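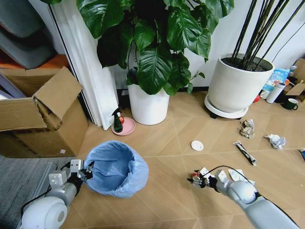 Getting the plant corner back under control

The corner by the curtain is where I keep the two big plants, and since the winter it has also been where everything else ends up. The floor there is the light zigzag pattern that runs through the whole apartment. It looks good when it's clear and hides crumbs very well when it isn't, so I can ignore that corner for a long time before I notice I'm stepping on things.

I decided in March to give it a proper routine, and I've kept to it long enough now to write it down. It takes 14 minutes if I don't stop to look at the plants, and I usually stop to look at the plants.

The first thing I changed was the wastebasket. It used to live in the hallway. That was fine for mail and useless for anything else, and by the time I had walked a candy wrapper to the hallway I had usually put it down on a shelf on the way. So the basket now stands on the floor near the planters, a short reach from the chair. It gets a light blue liner, folded well over the rim. I used to buy the Siltora liners with the drawstring but the string kept slipping inside, and for a small basket I don't need it. A plain bag with enough extra to fold down holds by itself.

I buy them in rolls of 64. A roll lasts a good while, even counting the ones I tear by pulling too hard.

What goes on the floor around plants

I didn't expect plants to make so much trash. There are the leaves, which I was ready for, but there are also plant labels, the paper sleeves they come in, bits of twine, and the little sachets of feed. Then there is the trash that has nothing to do with plants and gets there because I sit nearby with a snack. Wrappers mostly. I eat the Bravargate wafers when I read and I am not careful with them.

Some things I've settled on for picking up:

Big pieces first, by hand. A broom pushes a crumpled ball of paper along in front of it and it ends up under the planter stand. Then you are on your knees anyway.

Check in front of the white planter. It sits on a round stand with small wheels, and there is just enough of a gap under there for paper to get into. I roll the whole thing forward once a month and sweep behind it. With the soil in it I wouldn't want to lift it, and the wheels were the best money I spent on this room.

Foil gets squeezed into a ball before it goes in. Flat foil catches on the liner and rips it.

Sweep last, toward the basket, along the direction of the planks. If I go across them the fine soil sits in the joints.

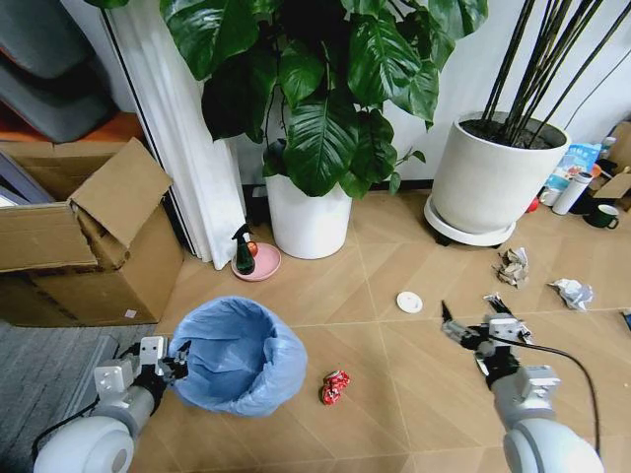

Ketill Vestergaard wrote to me after my last post on this and said I was making too much of it: keep one bin in the kitchen, walk to it, and you'll have less trash in the end and fewer bags to buy. He also thinks a wastebasket next to a houseplant looks like a waiting room at the dentist.

I tried it his way for 5 days. What I got was a neat little pile on the windowsill that I meant to take to the kitchen. The basket went back to its place and I've stopped worrying about how it looks. I do agree with him on the bags. When there's only dry paper in there I press it down and leave the liner in for another round.

The two plants

The one with the big glossy leaves is doing well and needs almost nothing from me. I wipe the leaves with a damp cloth and turn the pot a little each time so it doesn't lean toward the window. It came from Grulov, the garden place past the bridge, and I carried it home on the bus in a paper sleeve, which I don't recommend at rush hour.

The other one, in the wider planter, is a harder case. It's mostly stems. I have been told to cut it right back, and I've been told to leave it alone and wait, and so far I've gone with waiting, partly out of laziness. The dead bits that do come off I take straight to the basket. The soil is topped up to a little below the rim, which keeps it off the floor when I water. Before that I was sweeping dirt every single morning.

I keep a spray bottle on the floor there, on a pink dish. The dish was for catching drips but it has turned into the place where I put small things down. I allow that. Everybody needs one surface like that and a dish is easier to empty than a shelf.

The cardboard box

There's an open box standing by the curtain too, and it is the part of the corner I'm least proud of. It started out as the box for things going to my sister's, and then I took some of those things back out and put others in. My rule is that it can stay as long as it holds only things that are leaving the apartment. Paper trash does not go in it. I broke that rule for most of February and had to sort the whole box on the carpet runner, which took an evening.

Small items get wrapped in tissue before they go in the box. I use old tissue, flattened and used again, until it starts to tear. After that it goes in the basket with the rest, along with the scraps from whatever I've been trimming or unpacking. 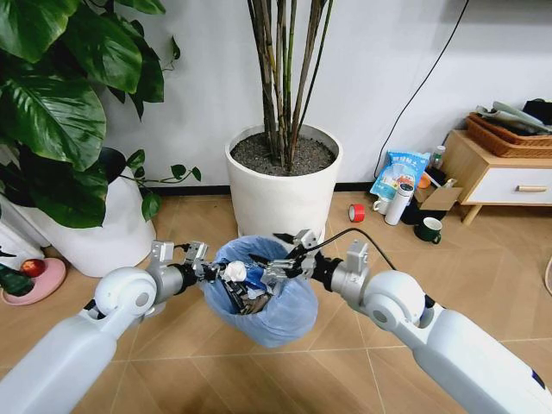

How full do I let the basket get before I change the bag?

Until the trash is a hand's width below the rim, so there's room to gather the folds and tie them without anything springing out.

When I change it, I open out the folded part first and pull it up all the way around before lifting. Lifting from one side is how you end up with soil and scraps on the floor you just swept. I keep the next 6 liners in the bottom of the basket, under the one in use, so I don't have to go looking for the roll. I got that from the woman at Steyn, the hardware store on my street, when I asked her for a basket with a lid. She talked me out of the lid as well.

Next month I'm going to pull both planters out and wash the baseboard behind them. If the stems haven't done anything by then I'll get the clippers out and write about how that went.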